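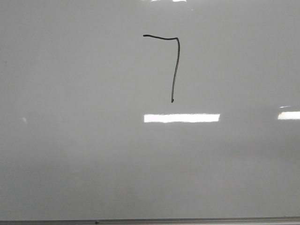
Session 4: Where the numbers in ads come from

Notes by Tanveer Niazi, revised February 2023. Read these before class and bring one printed ad with a percentage in it. Any product will do.

Last time we looked at charts that go along nearly level and then fall off a cliff. Most of you took the cliff at face value. Before you believe a drop like that, find out whether the thing being measured changed or the way of measuring it did. A store that starts logging returns by computer will "lose" a lot of returns it used to count twice. The same suspicion applies to single numbers, and single numbers are what ads are made of.

1. Who was asked

Take the claim on the Folon pillow: "60 percent of owners sleep better." The small print says the company wrote to 3,385 buyers and got 100 answers. Sixty of those said they slept better. So the claim covers 60 people who liked the pillow enough, or had enough spare time, to write back. We know nothing about the other 3,285. Some may love it. Some may have thrown it out. The company doesn't know either, and it printed the number anyway.

Write down three reasons a person might not answer a letter about a pillow. Then say which way each would push the result. If you can't tell, say so. "I can't tell" is a perfectly good answer in this course.

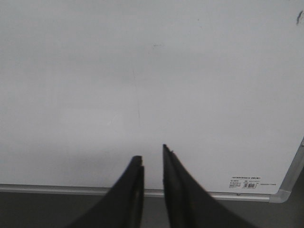
Fig. 2. Whiteboard, no writing; dark smudge near the top right corner.

2. Compared with what

"Closov cleans better." Better than water? Better than last year's Closov? Better than doing nothing? A comparison with one side missing can't be wrong, and I suspect that is why copywriters are so fond of it. When you meet one, fill in the weakest possible other side and see if the ad still impresses you.

Watch for "up to" as well. "Up to 10 times longer" is true if it happened once, and it's also true if it never got past two.

3. Small trials

The Brotex knee brace was tried on 10 people, all of them staff at the firm that makes it. I don't say they lied. But people who have been handed a brace by their boss tend to find that their knees feel fine. Sore knees also get better and worse without help, and people usually sign up for a trial when they are at their worst. With no second group going without the brace, you can't separate any of this out.

Anikó Barta, who taught this session before me, thinks I'm too hard on small trials and that they are a fair place to start. Fine — as long as they stay off the box.
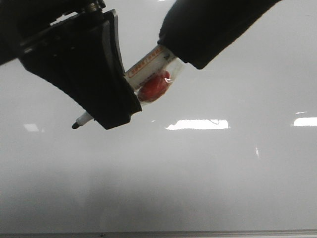
Fig. 3. Dry-erase marker held in front of the board.

4. For next time

Take your ad and answer in a few lines each:

Who was asked, and who paid for the asking?
What is the number compared with?
What would the ad look like if the claim were false?

The last one is harder than it sounds. For the Jadoon vitamin ad on the back page, I think it would look exactly the same. Tell me if you disagree, and show me the line in the ad that changed your mind.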